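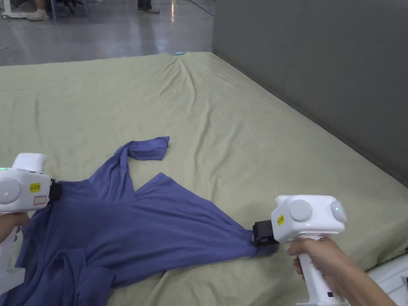
What does a small online shop need to know before it pays for adverts?

What it keeps from one average order, after returns. Work that out first, then decide what you can afford to spend on getting a customer.

## Session 4 — margins, returns, listings

Carries on from last week (choosing a platform). Bring the costs sheet. If you lost it, copies are in the tray by the door.

Same shop as before, Diltia. Sells plain shirts from one site, plus a few through the Bunnag marketplace. Ignore Bunnag today, the fees work differently and it muddles the sums. Week 6.

### The numbers we use today

Own site, December only:

- Orders: 396
- New customers: 261
- Orders sent back: 60
- Spent on adverts: £300

Assume one shirt per order, full refund on anything sent back, same price for everybody. Real life is messier. Fine for now.

### One order that sticks

| Item | £ |
|---|---|
| Price paid | 24.00 |
| Shirt | 9.00 |
| Packing | 1.00 |
| Postage out | 3.50 |
| Card fee | 0.70 |
| Left before adverts | 9.80 |

Adverts: 300 ÷ 396 = 76p an order. So £9.04 left on an order the customer keeps.

Not profit! Rent, software, your own wages all still to come out of that. Last year half the group wrote "profit" here and lost the mark.

### One order that comes back

Shirt goes back on the shelf so leave its cost out for the moment. What's gone for good:

- postage out 3.50
- packing 1.00
- card fee 0.70 (most providers keep it, check yours)
- return postage 3.20
- advert share 0.76

Total £9.16. Look at that next to £9.04. One return eats slightly more than one good sale makes. Write it in the margin, it comes up again in week 7.

### Putting them together

336 kept × 9.04 = 3,037.44
60 returned × 9.16 = 549.60
Difference = 2,487.84
Spread over all the orders = £6.28 each

So the honest figure is 6.28, a good way short of the 9.80 we started with. Returns rate is just over 15%.

Now say a quarter of the returned shirts can't be resold (marks, missing buttons, whatever). 15 shirts at £9 = £135 more gone. New figure £5.94 an order. Do this one yourselves and check you get the same.

### Cost of a new customer

300 ÷ 261 = £1.15

Careful. This assumes the adverts brought in every new customer, and they didn't. Some came by word of mouth, some by search. And some of the advert clicks were old customers who'd have come back anyway. Treat £1.15 as a rough guide and keep the method the same each month so you can compare.

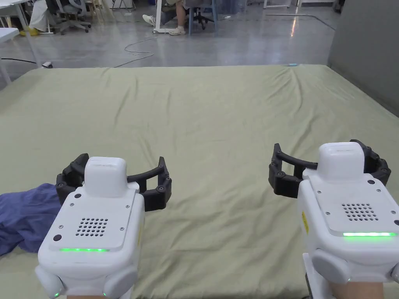 Listings are the cheapest way to cut returns, and most shops write them last, in a rush. Rule for this course — facts before praise. Somebody who knows what's coming in the parcel is less likely to send it back. Start with things that can be checked by eye. For a bit of kit with a white shell you'd put down the rounded edges, the speaker grille of small round holes in neat rows, the thin green light strip just below it, the black round buttons, one bigger than the other. You would not put "sleek" or "cutting edge". If you don't know what a button does, find out before you publish, don't guess. Then measurments, then what's included, then what isn't.

For clothes the order we use:

1. What it is, in the words a customer would type
2. Fabric, from the label and not from memory
3. Measured sizes, laid flat. Chest, length, sleeve
4. How it fits compared with a normal high street size
5. Washing
6. Returns terms, one line, with a link

Colour names. Don't be clever. "Dusk" tells the buyer nothing. Put the plain colour first and the fancy name in brackets if you must.

### Why do people send things back?

Dorothy Blackburn gave us the returns talk last term, and her notes are worth having. Main points as I took them down:

- Ask for a reason on the form but keep the list short. Long lists and everyone ticks the first one.
- "Too small" and "too big" need to be separate. Obvious, but plenty of forms just say "size".
- Read the free text box weekly. Takes ten minutes.
- Log the reason against the product AND the size. A shirt can be fine in medium and wrong in large.
- Open the parcel the day it arrives. Refund within your stated time, sooner if you can.

She also said she'd drop any product where returns stay high after two rewrites of the listing. I'd give it three but ok. 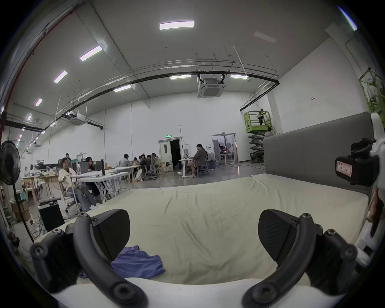
On couriers, her view was to get two quotes every year even if you're happy where you are. Griredari is the one in our worked sheets, with a flat rate for returns, and the flat rate is what gives the 3.20 above. If yours goes by weight you'll need an average. Take one month of parcels, total cost divided by number of parcels, job done.

Free returns or not? Arguments both ways. Free brings in more orders and more of them come back. Charging puts some buyers off at checkout but trims the "buy three, keep one" orders. Only way to know is change it for a month and redo the table. Don't change the price or the adverts in the same month or you wont know which did it.

### For next week

- Redo the two tables with return postage paid by the customer. What's the new figure per order?
- Find how many returns Diltia could take before the £6.28 drops to £4. Trial and error is fine, show your working.
- Rewrite one listing from any shop using the order above. Half a page max.
- Prisholm group only: room change, we're upstairs from now on, same time.

Reading is chapter 5, skip the bit on wholesale.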